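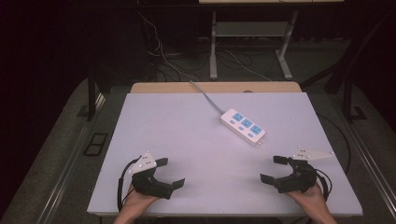 A white power strip with light-blue sockets.

Trestness repair evenings are back, and bigger than ever!

The free repair evenings at Trestness library return in September, and what a year they've had. Neighbours brought in 342 broken household items last season and 186 of them went home working again, from toasters and bedside lamps to a much-loved accordion.

"I still get a thrill every time a radio crackles back into life," said organiser Krisztina Kiss, who has found room for 18 repair tables this time (up from a dozen!).

Berwyn Harries will be running a new corner for plugs, fuses and leads, with plenty of time for beginners' questions. Doors open at 6.30pm, tea and cake included, and children are very welcome if they come with an adult.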